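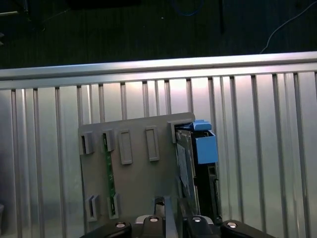

From: Kirstin Aitken
To: silby-allotments list
Subject: Re: [silby] Water pressure + the shared hose on the Crichton side

Sorry for the slow reply, typing this between shifts so forgive the state of it.

Fraser Forsyth wrote:
> Hi all. Third evening running the tap at the Crichton end has been
> down to a dribble by the time I get there. I know it has been dry
> but my beans are on their knees. Is somebody leaving the sprinkler
> on? Also the long hose is kinked again near the join and the spray
> head is missing. I am not accusing anyone. Could we go back to the
> rota we had the summer before last? It was a pain but at least you
> knew where you stood. And is the tank by plot 16 still leaking or
> did that get fixed?
> Fraser (plot 15)

Fraser — yes to the rota, see further down. Taking your points in whatever order I remember them.

Spray head. I have it. Took it home to soak in vinegar because the holes were all limed up, then forgot it in the bucket. Will bring it back tomorrow. Sorry!!

Pressure. Don't think it's the sprinkler, or not only. I went up before breakfast when the place was deserted and it was still weak at your end and fine at the gate. Ilir thinks the stopcock on the branch line didn't get opened all the way after the winter shut-off in November. Would make sense, it's a stiff old thing and you feel like you're at the end of the turn well before you are. Ilir has the long key and says he'll have a go at it. Please nobody else force it, if the spindle goes we're all on watering cans till the fall.

If it isn't that then it's a leak underground and we're into digging. Keep an eye out for any patch of grass that's greener than it should be, esp. along the path between the compost bays and the Crichton fence.

Tank by 16. Not fixed. Catherine put some of that rubber tape round the outlet and it held a few days and then it didnt. It needs a new washer and the tank has to be drained down first, so it makes sense to use up what's in there. Please take from it! Good for anything that isn't salad. Dip your can in, don't use the tap on it, the tap is what leaks.

Rota. Old one was:
odd plots before 9 am
even plots after 6 pm
new seedlings and greenhouses whenever, by can only

I'd keep that but swap odds and evens every other week, so the same people don't always get stuck with the early start. Keir complained about that last time and he had a point. Four weeks of it and then we look again. If you hate this say so on the list, not to me over the fence, I don't retain anything said to me over a fence.

The hose itself. It's had it. I've been looking at replacements and the choice seems to be the Flutia one, which is light and rolls up nicely but I've had one at home and it split at the fitting, or the Stoseo, heavier, costs more, doesn't kink nearly as bad. I'd go for the Stoseo. Catherine says there's money left over from the seed order. Any objections shout soon.

Whichever we get, can we please drain it and hang it up after. Not on the ground in a heap. Half the kinks are from people driving the barrow over it (me included, once, it was dark).

Other bits while I'm here
— gate code is now 1544, the old one stopped working, don't put it on the notice board
— mulch. Fraser, I know you're not a fan, but my beans have straw on them and I've watered twice all week. Plenty left in the bale behind the shed, help yourself
— whoever left the zucchini on my bench, thank you, but no more

Got to run. Ilir can you post here once you've tried the stopcock, even if its bad news

Kirstin
plot 4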